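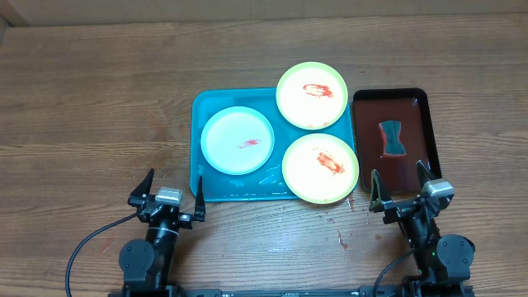
Dish station: three plates with sauce, sponge in the dark tray on the right

Open day talk, Illport. Letay opens, I take over at the table.

Say hi, thank Maksym Yatsenko for the tour of the Jindum line. 43 people signed up for a visit and I want every one of them up close!

Start with the plates. Everybody has washed a plate, so they already know what good looks like. Point out the red sauce — it shows from the back row, and it makes people root for the arms.
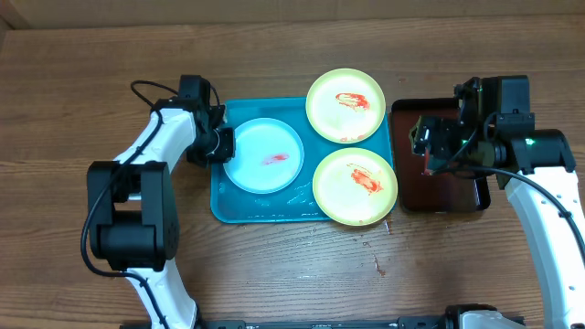 Then talk about the two arms. One can steady a plate while the other scrubs, and I love how fast visitors start guessing which will do what. Let them guess out loud. Take 4 questions before moving on.

Mention August, when we ran 200 practice rounds with this task. Don't rush that part, the bad rounds get the best laughs.

Hand back to Letay for the Patureck slides.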